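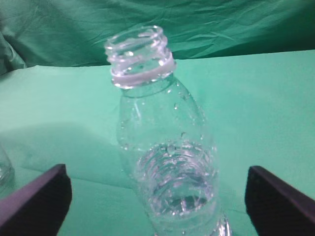
December, late evening. I have now 903 examples in the transparent set, and the target is 2,000, so I am still not at half. I write this with tired eyes, because transparent objects make me look at a screen in a different way than I did before. With a red block I know immediately if the example is good. With a bottle I must lean in. Today I worked with bottles without a cap, and I understood again why Santosh Pant wanted them in the plan from the beginning. The body of the bottle nearly disappears on green cloth, and what remains is the white ring under the thread, the shine of the ribs, and all the small drops on the inside. I started to think about this ring too much. If every bottle in the set has it, the model can learn to find a white ring and to guess the rest, and then one day it will meet a bottle where the ring was torn off and it will not see anything. I wrote this in the Rinano notes under "worries" and I will ask for ten or twelve bottles with the ring removed.

The drops are another question. I cannot decide if they help. A drop gives the depth estimate something to hold on to, but it also makes little white points that look the same as noise. Santosh says we should keep both kinds and mark them in the label, "drops yes" or "drops no". I agreed, although this means one more field to fill in, and I am the person who fills it in.

I teleoperated the whole morning. My right wrist hurts a little in the place where it hurt in the first week. The most difficult part is still to stop before closing. I want to close the fingers as soon as the bottle is between them, as I would do with my own hand, and the instructions from Brurkau ask for a short pause there — two seconds, open, not moving. When I forget the pause the example is rejected by the script. Today it rejected 161, which made me quite sad at lunch. I looked through a few of them and the script was right in all that I opened.

In the other part of the day I did glass.

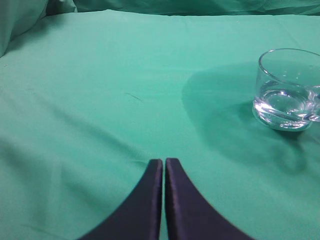

Glass cup with a little water, gripper low and nearly closed.

For glass the shadow is my friend. The cup itself gives a thin bright rim and some shine at the thick bottom, but on the cloth next to it there is a big soft darker area, and I noticed that I steer by this area more than by the cup. I do not know if this is good. The model will perhaps learn the same habit from me, and then it depends on our lamps, and in the customer's kitchen the lamps are different. I must remember to ask Dubey's team if they move the lamps between sessions or only the objects.

Also there was a small thin dark thing on the cloth, a thread or a hair maybe. I saw it only when I was reviewing. In the Tullico set last year we kept such things on purpose, because real tables are not clean, and the rule in this project says nothing about it. I left the examples in and wrote a comment.

Folds are the same kind of problem. I used to pull the cloth flat before every session and I was proud of it. Now I leave the folds, since a long fold makes a dark band that can look like the side of something, and the model should see many of these without an object on them.

Tomorrow: ask for bottles without ring. Add the drops field. Charge the second headset. Write to my sister, I promised it already last month.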